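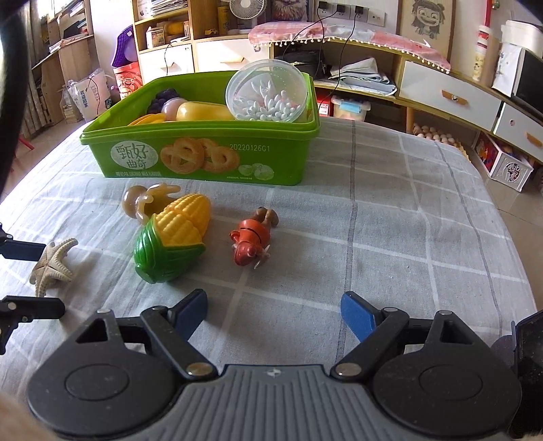

Foto: Unnur Frandsen / Gunnlaugsson

Normas de captura para pinzas manuales en viviendas

La guía de buenas prácticas de Pollau, revisada en junio, dedica 21 apartados a la recogida de demostraciones con pinza manual fuera del laboratorio. Los más consultados son los que regulan la preparación de la superficie y de los objetos.

El apartado 7 admite camas, mesas y suelos como superficie de trabajo. Una sábana estampada con cuadrícula clara es válida, pero no sustituye al patrón de calibración: las líneas de un tejido se deforman con el peso de las piezas. Los alimentos de juguete, como una mazorca o unas uvas de plástico, se registran con la categoría «réplica». Etiquetarlos como alimento real se considera error grave.

El apartado 9 trata los recipientes reutilizados. Si una caja de galletas contiene fruta de juguete, la anotación debe recoger el contenido y transcribir aparte el texto impreso. En la revisión anterior ambos datos compartían campo, con los conflictos previsibles.

Respecto a la herramienta, se exige que las dos almohadillas de los dedos permanezcan visibles durante toda la secuencia. La diferencia de tono entre ellas, azul oscuro y azul vivo por ejemplo, se permite si consta en la ficha del equipo.

Unnur Frandsen, responsable técnica de Rorley, discrepa en un punto. «El apartado 19 pide despejar el fondo. En una vivienda, las estanterías y los cables forman parte del dato», sostiene. Su equipo aplica una variante: el fondo se conserva y solo se retiran documentos con datos personales. Pollau estudia incorporarla como anexo.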